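**FOR IMMEDIATE RELEASE**

Wednesday, March 31, 2021

# Mesen opens its second pottery studio in Curkura, and I'm very happy to be writing this

Hello from Curkura! I'm Hamdia Nigatu, I run Mesen, and since our whole office is me and a laptop with a sticky space bar, you're getting this announcement straight from the person who signed the lease.

The news first. Mesen, the small pottery company I started in Govau, is opening a second studio in the old Söderlund dairy building on the east side of Curkura. The kilns are in, the shelves are up, and we start taking class bookings today. If you've bought one of our mugs at the Govau market, you already know what we make: plain, sturdy, everyday cups and bowls that you can put in the dishwasher without holding your breath.

I've wanted a bigger place for years. The Govau studio is one long room over a bike shop, and when both of our throwers are at the wheel you have to walk sideways to get to the sink. We turned down orders all last fall because we had no place to dry the work. The new building gives us 2660 square feet on one floor, with a loading door wide enough for a pallet of clay (in Govau we carry every bag up the stairs, and my knees would like that put on the record).

## What's in the building

The front third is a shop and a little classroom with six wheels. Classes run on weekday evenings and Saturday mornings, and the beginner course is four sessions long. You don't need to bring anything except clothes you don't care about and short fingernails. We'll fire and glaze two pieces for each student, and you can pick them up when the glaze kiln has been unloaded.

Behind that is the production room. We made 2250 mugs in Govau last year, and I'm planning on 3000 in the first full year here. That still makes us tiny! But it means the cafés that have been waiting on us since last summer will finally get their cups, and I can stop writing those "so sorry, next batch" emails.

The back corner is for glaze testing, my favorite part of the whole job. Our orange took two years of fiddling. It kept coming out brown at the rim, or it looked wonderful on a test tile and like tomato soup on a mug. The speckled cream was the opposite - we mixed it on a slow Tuesday and it worked on the second try, and it's been our best seller ever since.

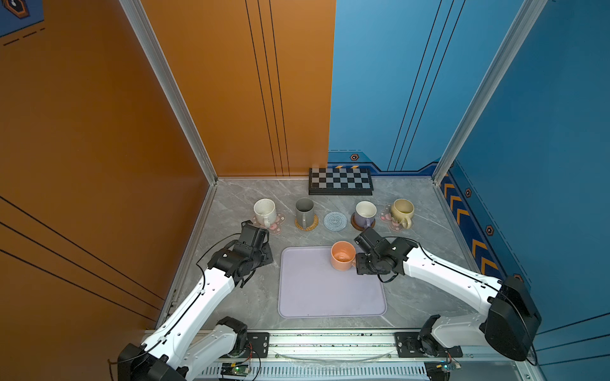
*A speckled cream mug and an orange mug, with an orange and a blue wall behind them.*

People ask me which color to buy more than they ask anything else, so let me get it into print. If you drink black coffee, get the cream. If you take milk, get the orange, the milk looks great against it. Tea drinkers can do whatever they want and always have.

## A few words on the building

Plenty of folks in Curkura remember the Söderlund dairy as the place where you picked up cream in glass bottles, and several of them have already stopped by to tell me where the counter used to be. (There are three different opinions on this.) It sat empty for a good long while before we got the keys in February. We kept the tile floor, which slopes to a drain in the middle and turns out to be just right for a room where clay water ends up everywhere. We also kept the big SÖDERLUND letters on the street side. I thought about replacing them for maybe ten minutes, then I pictured the phone calls.

The electrical work was the hard part. Our larger kiln needs its own line from the street, and the first quote made me sit down on an upturned bucket. We got there in the end by buying the kiln secondhand and putting off the new spray booth until next year.

## Jobs

We're hiring for two positions: a full-time production thrower and a part-time shop assistant who doesn't mind packing boxes. Experience with clay is a must for the first one. For the second I'd like somebody who's friendly and can lift a full box of bowls. Send me a short note and a few lines on what you've been doing, and please skip the fancy cover letter.

## Seconds

Our seconds shelf is coming to Curkura too. These are the pieces with a pinhole in the glaze, a wobbly foot or a color that came out odd, and they sell for half price. They all hold coffee. I drink from seconds at home and my favorite bowl leans a little to the left. The shelf gets filled on Friday mornings, and the regulars in Govau know to come early.

The Govau studio stays open, by the way, with the same hours and the same stairs. Gift cards work in both places.

## About Mesen

Mesen makes wheel-thrown stoneware for kitchens and cafés, and teaches evening and weekend pottery classes in Govau and Curkura.

**Press contact:** Hamdia Nigatu, Mesen, Söderlund building, Curkura. Reporters are welcome to come by and try a wheel. Call ahead if you'd like to see a kiln being unloaded, and wear shoes that can get muddy.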